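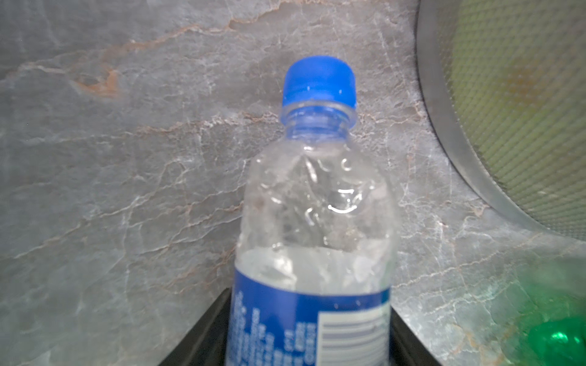

I don't believe in the one-touch rule. You know the one – pick a thing up once, deal with it, never put it down again. Angus Pollock swears by it, and he has been on at me to try it with the empties.

So on Wednesday I tried it. Bottles are meant to be the easy case. Half of mine still have water in them, though, so one touch becomes a walk to the sink, and then the cap question. Cap on or cap off? Brendan Tully says on. The leaflet I have says off. I've stopped asking.

What does help is dull. Put a bag in the bin before you start, fold plenty of it over the rim, and stand the bin where the mess is. Mine was 15 steps away for years.
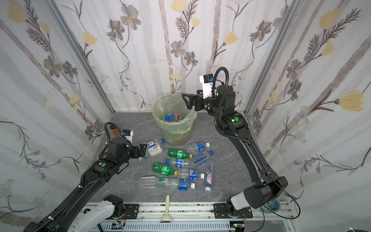

What about crushing them?

Supposedly it saves almost 60 percent of the space. I doubt it. The thin ones spring back a bit, and the thick ones hurt your hands. I crush the big ones and leave the rest alone.

Angus says I haven't given it long enough. Maybe. I'll give it until April.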